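Bins, Trays and Labels: Which Workshop Storage Tips Hold Up

18/03/2021

Every few months the same list of workshop organizing tips goes around again. It gets a new title and a new photo of a pegboard with outlines drawn around the pliers, and everybody saves it, and I'd bet hardly anyone does a thing on it. I have tried most of them at one point or another, in a one-car garage with a bench along the back wall, and I'm not convinced by a good half.

So these are the ones I've tested long enough to have an opinion on.

Baby food jars screwed to the underside of a shelf

The granddaddy of them all. You screw the lid to the shelf, fill the jar with wood screws and twist it up into place. It looks great on day one. Then you need a screw, and you have to unscrew the whole jar with one hand while holding whatever you were about to fasten with the other. I had 20 jars up. I dropped one on concrete in the first month and was finding glass behind the table saw until September. The rest came down after that. If you like the look, use plastic peanut butter jars and keep them on the shelf, right side up, like a normal person.

Sorting screws by size

Only worth doing if you buy them by the box. I spent a whole rainy Saturday sorting a coffee can of mixed hardware that came with the house. More than 200 pieces, in a dozen lengths, half of them with stripped heads. I have used maybe 7 of those screws since. The can should have gone to the scrap pile. Before you sort anything, ask yourself if you would pay a dollar for it at a yard sale.

Magnetic strips

Fine for drill bits. Overrated for everything else. Your screwdrivers end up slightly magnetized, which is handy for some jobs and a nuisance when you're picking through steel filings. The stick-on kind let go in cold weather. I bought the Wosta strip that's supposed to hold 60 pounds, and it may well do that, but the tape on the back of it won't. Screw it into a stud or skip it.

Open bins versus drawers

I'll admit I came around on this one. I used to swear by those cabinets with the tiny clear drawers, and I still own a Skakitley with most of its drawers cracked at the pull. The trouble is that you can never fit your fingers in, so you pull the drawer all the way out, and then it goes back in the wrong slot. Open plastic bins are uglier and collect dust, but you can see what's in them and you'll put things back. They also cost a lot less if you don't buy the ones with the matching rack.

The other thing that has stuck is a shallow metal tray for whatever you have apart at the moment. Line it with white paper or a white towel. Little black screws and bits of wire disappear on a brown bench.
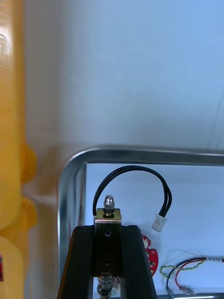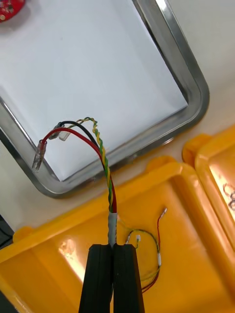
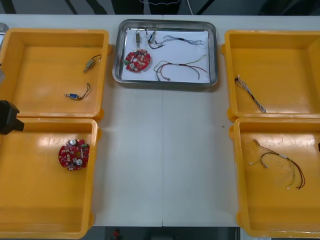 Open yellow bins with a lined metal tray between the upper two.

A cookie sheet will do the same job. So will a cafeteria tray, or the lid off a plastic tote. What I would not do is spend money on a "parts mat" with printed squares. I tried a Siriwan mat, the one with the numbered grid, and the idea is that you set screw number one in square one and so on. That works right up to the moment you bump the bench. An egg carton is free and has walls.

Color coding

Here I have real doubts. The lists will tell you to use red bins for electrical, blue for plumbing, yellow for fasteners, and to stick a chart on the wall. If you need a chart to read your own bins, the system has already failed. I went with all one color and wrote on the front in marker. It also means that when one cracks I can replace it with whatever is on sale.

Label makers

Nice if you have one. Don't buy one for this. Masking tape and a fat marker can be read from across the garage, and you won't feel bad about peeling it off when the contents change. Which they will. The Detdale labels I printed curled at the corners by the end of the first summer, and the ones nearest the window faded to the point where I was guessing.

Coffee cans for paintbrushes

No complaints. Put them away bristles up, after they dry. Hanging them is better for the bristles while they're drying, but I can't say I've ever seen a brush ruined by the can.

Silica gel packets in the toolbox

I wanted this to work. You save up the packets from shoe boxes and toss them in with your chisels to keep the rust off. In a damp garage they're full in no time, and after that they're just litter. A wipe with an oily rag does more. If rust is a serious problem for you, look at where the water is getting in first.

Pegboard outlines

Draw them if you share the space with kids or a spouse who borrows the hammer. I painted mine, then bought a longer level, and the outline of the old one is still up there behind it.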